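February 7, 2025

Kustaso build 221, economy pass. Started from the old Gevby save so the numbers can be compared with last week's run. Speed set to 2, all tutorials off, map seed unchanged.

The starting gold is still 1000. By the end of the first age I had 3 farms and no quarry, so the stone shortage is still there.
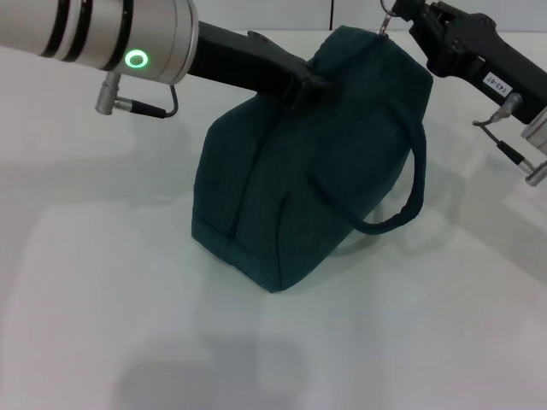
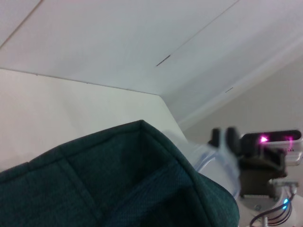
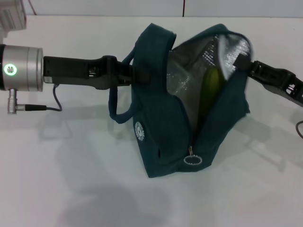
Tistby wrote back that the shortage comes from the quarry upkeep and not the starting gold, and that players on the test server just skip quarries until the second age. Suggested cutting upkeep to 2 per turn and leaving the rest alone.

Tried it. The quarry pays for itself now, but the AI cities build too many – Buzatu had 3 before it had a wall. Raids on it succeed every time.

Also seen:
- trade window keeps the old price after a reload
- scout gets stuck on the river tile north of the capital
- win screen shows the wrong age

Put upkeep back to 3 for the AI only and started another run. Left it going overnight, log goes in the usual folder. The river tile needs its own ticket, same fault as in the February map test.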